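In favour of the bag by the door

By Lesia Ostapchuk
2 Jul 2021
Reading time: 6 min
Print this article | E-mail to a friend

My mother kept a bag on the hook behind the kitchen door, and you were not allowed to touch it unless you were leaving the house. It held tissues, a folded carrier, a pencil, plasters, a boiled sweet or two and a small towel that had once been yellow. As a child I thought this was something all families had, like a roof. I was well into my twenties, standing on a station platform with a nosebleed and nothing but a bank card and a phone, before I saw it for the piece of household genius that it was.

So I want to speak up for the packed bag. I don't mean the emergency rucksack with the water tablets and the wind-up radio, which has plenty of champions already (and good luck to them). I mean the everyday one, the soft, slightly shapeless bag that hangs there ready to go and contains the small stuff of being a person among other people.

We've been talked out of it, I think. For years now the fashionable thing has been to carry less and less. A phone, a card, a key, and if you could lose the key as well so much the better. I worked for a while at Clirix, where we made booking software, and there was a real glamour in walking into a meeting with empty hands. I did it too, and I enjoyed it! You feel quick and light and terribly modern. Then somebody knocks over a coffee and the whole room of light, modern people stands up and looks for something to mop it with.
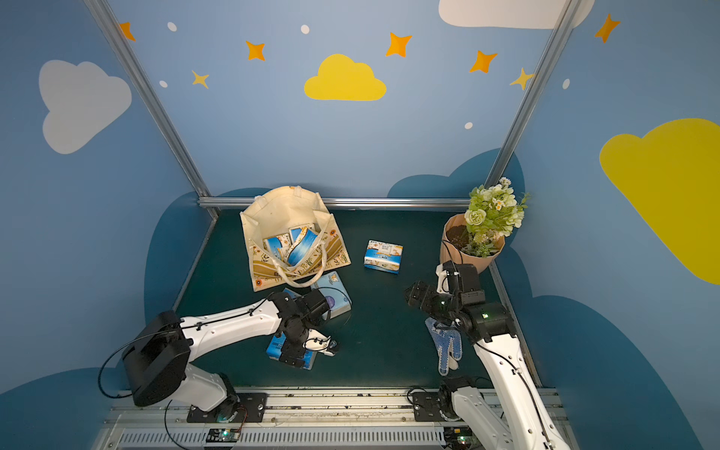 The bag is for other people

What I love most about a well-stocked bag is how little of it ends up being used by its owner. I've carried mine every day since March and I can hardly think of a time when I opened it for myself. A tissue for a man with hay fever on the bus. A plaster for a stranger's heel. A pen, which never came back, for a girl filling in a form at the post office. The spare carrier went to a woman whose own had split outside Petrauskas, the grocer on our corner, and I helped her chase the lemons down the hill, and we now say hello to each other every time we meet.

None of this is grand. But I've lived in Godovholm for 19 years and I would guess that most of the people I know by sight rather than by name, I know through some tiny handover of this kind. You give someone a tissue and you've had a conversation. Take the tissue away and you've both looked politely at the floor.

People who prefer to travel light tell me that shops exist. If you need something, you buy it there and then. Fair enough, and in the middle of a big city it mostly works. It works less well on a footpath, at a funeral, in a queue you can't leave or with a toddler under one arm. And buying a thing in a hurry is a poor way to own it. I once owned 30 umbrellas over the course of one wet decade, all bought in doorways, all ugly, and I couldn't tell you where a single one is now.

What goes in

I'm going to be bossy for a moment, because this is the part I care about.

Tissues first, and more of them than seems sensible. Buy the soft packs that squash into corners. They're the one item in the bag that has never once been the wrong thing to bring, and they double as napkin, blotter, bookmark and padding for anything breakable you pick up on the way home.

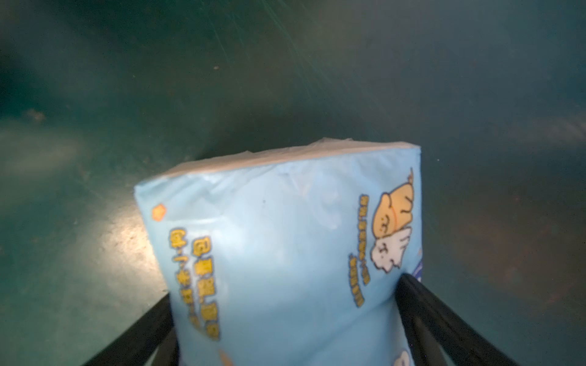
Light-blue plastic wrap, with a crinkled seam along the top.

After that it's a matter of taste and of who you tend to spend your days with. I like a pair of thin work gloves, which sounds odd until you've had to help push a car, or stopped to admire a skip. I like a notebook with a hard cover. My sister swears by safety pins. A friend who teaches little ones carries stickers, and says they work just as well on grown men.

Leave out anything you'd be sorry to lose. That's my only strict rule. A bag you worry about is a bag you'll leave at home, and everything in this one should be the sort of thing you can give away on a pavement without a pang.

I'd also say, and I know this will strike some readers as frivolous, that it helps if the things in it are nice to look at. Why shouldn't they be? There's a school of thought that says useful objects ought to be plain and that pattern is a kind of cheating. I've never understood it. A tissue with a flower on its wrapper blows a nose just as well as one without, and for the half second before you tear it open you've got a flower. I'll take that half second. Multiply it by 1,000 mornings and you've had a fair amount of pleasure out of something that costs pennies.
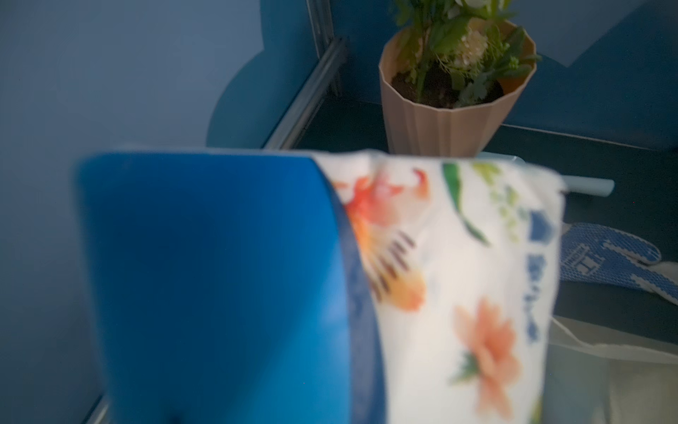
Orange blossoms on a soft white pack.

The same goes for the bag itself. Mine is an Emeck canvas one, bought at a craft fair with the first money I earned from writing, and it has been washed so often that the handles have gone as soft as flannel. It has a stain near the bottom from a leaking jar of beetroot. I've had smarter bags with zips and clever pockets and a special sleeve for a tablet, and I never used any of them for long, mainly because I could never find a thing in them. An open tote is all one pocket. You put your hand in and stir.
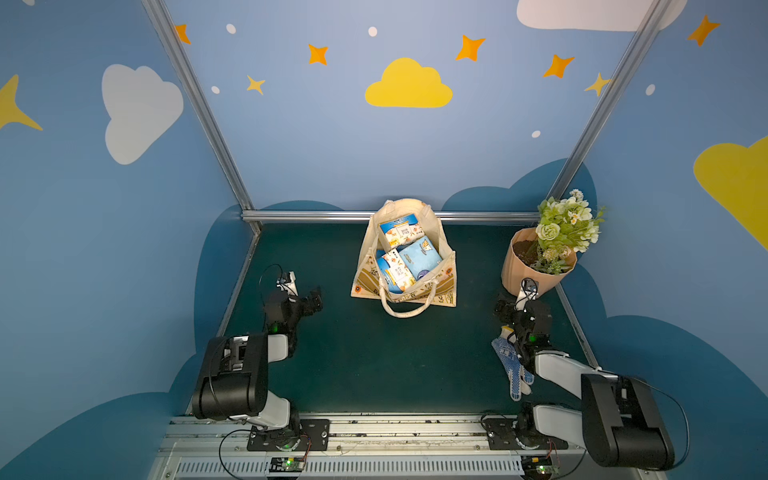 Boxes in a cream tote, with a pot of artificial flowers close by.

The objections, briefly

It's heavy, people say. It needn't be! Paper and cloth weigh next to nothing, and if your shoulder aches then something has crept in that shouldn't be there. In my case it is usually a library book, or 2 library books, and the cure is to go to the library.

It's one more thing to remember. Well, yes, for the first week. Then your arm goes to the hook by itself, and walking out without it feels like walking out in your socks.

The objection I take more seriously came from a reader who wrote to me after I mentioned the subject in passing last time. She pointed out that the household bag has nearly always been packed and carried by women, and that the empty-handed man striding along in front could stride like that only by knowing his wife had the tissues. She's right. My father never carried so much as a handkerchief in his life and borrowed from my mother's bag daily. I don't think the answer is for her to put it down, though. I'd like to see everybody else pick one up. Give them to sons. Give them to the teenagers, who'll groan, and who will be the most popular person on the coach the first time somebody is sick.

My nephew is off to college this autumn and he's getting one from me, canvas, already filled, with a hook to screw into the back of his door. He has asked whether he could have the money instead. I've told him there's a little of that in there too, right down at the bottom, under the plasters.

Print this article | E-mail to a friend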